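About Drimisside

Drimisside began one February with 2 desks, a kettle and a shared belief that a tidy table was something other people had. We've since grown to 13 staff and one house rule: whatever lives on your desk must have a reason to be there, and "it was here when I started" doesn't count.

We help small offices and home studios sort out their work surfaces. We measure, we clear, we argue politely about mugs. Our preferred outcome is a pale timber top, a white board to work on and a pencil cup at the back with a single pen in it. Clients tell us one pen is extreme. We tell them about the office in Nedovico where we found 40, none of which wrote.

The Coder range of desk organisers is our own design, and we're fond of it – possibly fonder than our customers are. Small white pieces get laid out on the board before anything goes in a drawer. Cables are covered by a separate service, at a separate price.

Enquiries are welcome. Please don't tidy up before we visit. 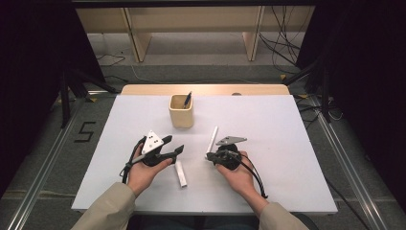 Shabalala wrote to us afterwards that the single pen had lasted until lunch, when it was borrowed, and that the cup now holds paper clips and a teaspoon.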